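Trulton Robotics Module
Handout 5: Planning a two-arm kitting task
Revised 2020-06-17

Welcome back! Last time we got one arm to move to one place without hitting anything. Now we have two arms, several kinds of part and a shared tray, and I think it's the most enjoyable problem in the whole module. Have your notes on frames and transforms to hand, because we lean on them straight away.
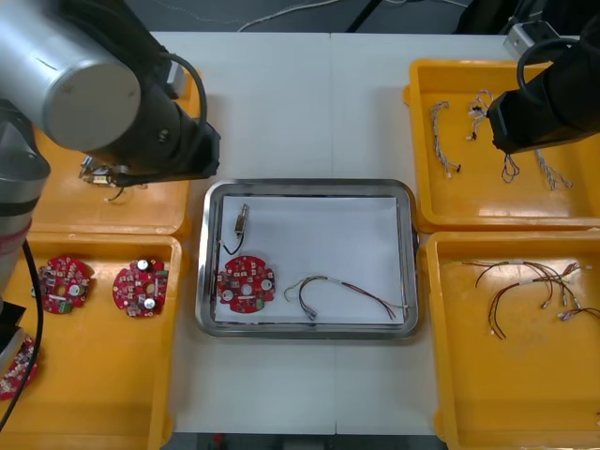
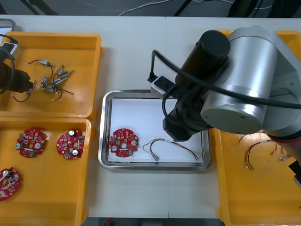 The task in words: take one part of each kind from its bin and lay it in the metal tray in the middle, so that whoever opens the tray next has a full kit. A person does this with half their mind elsewhere. For the software it breaks up into a surprising number of small decisions, and we'll go through them in the order the program meets them.

1. What the program believes

We keep a small record called the kit state. It lists every slot in the kit (board, harness and so on) and gives each a value: missing, in hand, placed or unknown. Please don't leave out "unknown"! Every year a few groups use a plain true/false and then spend an afternoon wondering why the arm happily fetches a second board. If the gripper closes and the finger gap reads zero, you don't know where the part is any more. Say so in the record, and look again.

The kit state is only ever changed by the perception step. The motion code may ask for a change, but it mustn't write one. You'll thank yourself for this in week seven.

2. Seeing the parts

Boards are the friendly case. They're rigid, they have a clear outline, and a round hole in the middle gives you a lovely strong feature to fit a circle to. Fit the circle first, then use the terminal block to fix the rotation. The capacitors are tempting for this, but they are shiny, and shiny things move about in the image when the light changes.

Harnesses are another matter. There is no single "pose" for a bundle of wires. What we do in the Nillar code is give up on pose altogether and look for a place to grip: a short, fairly straight stretch of the bundle with clear space on both sides. The function returns a point, a direction and a score between 0 and 1. Try plotting the score over the whole bin as a heat map. It's really pretty, and you'll spot at once where tangles confuse it.

3. Who goes first

Both arms want the space over the tray. We treat that space as a resource with a lock on it. An arm asks for the lock before it crosses the rim and gives it back once it has crossed out again. Over its own bins it needs no lock at all.

The simple version looks like this:

pick part from own bin
ask for tray lock
move in, place, move out
release tray lock
ask perception for a fresh kit state

Notice that picking happens before the lock is asked for. Swap those two lines and everything still works, but one arm stands idle while the other rummages for a cable. Run it both ways in the Sesport simulator and compare the idle times in the log.

What if an arm faults while it holds the lock? Don't write a timeout that simply frees it, please. The arm is still there, in the way! The lock has to pass to a recovery routine, which backs the arm out slowly along the path it came in on and only then lets go.

4. Paths with something dangling

Our planner (Bezerra, same version as last week) thinks of the gripped part as a box fixed to the fingers. Fine for a board. A held harness hangs down and swings, so we cheat: we make the box taller by 40 mm and lower the top speed to 400 mm/s for the crossing. It's crude and I like it very much. If you want to do better, the optional reading models the bundle as a chain of short links.

On the way down, switch from position control to force control just above the liner. Set the contact threshold too low and the arm will "feel" its own cable tugging at the wrist and stop in mid air.

5. For the lab

Load the file kit_two_arm from the shared folder. It holds 400 recorded bin views, and in 69 of them the grip finder's best score is below the cut-off.

Sort those 69 into causes: tangle, glare, part against the wall, arm in the way. Some will belong in two groups, so note both.

Pick the cause you find most interesting and change one thing in the code to deal with it. Run the full set again, including the views that were already fine.

Bring your plots, even the ugly ones. Next week we start on behaviour trees, and your lock and recovery routine will be the first thing we turn into one.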